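Pustton Nail Polish Swatch Notes

A plain-text table of 124 nail polishes, kept by Fionnuala Rafferty, with corrections from Sevim Kahraman, who has better eyes and less patience.

What's in it

One row per bottle: shade name, maker, finish, coats needed, days until the first chip. Most of the bottles are drugstore brands. The Jesness shades got their own tab after I bought too many of them.

How it was scored

Two coats over the same base coat, 30 minutes of drying, then normal life, dishes included. A chip counts when Sevim can see it from across the table. I asked for a gentler rule and was turned down.

Known problems

Shade names are copied from the caps, so there are three different reds called Cherry. The Atier glitters have no removal time listed. I gave up and let them grow out. Anything marked "streaky" before April was judged under a yellow kitchen bulb and deserves a second chance.

Use

Copy it, sort it, argue with it. If you add rows, keep the column order and say what top coat you wore. Gel polish goes in a separate file, which I'll start when I own a lamp.

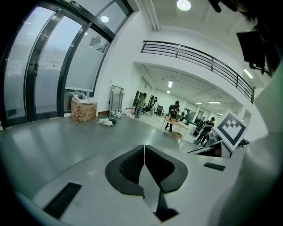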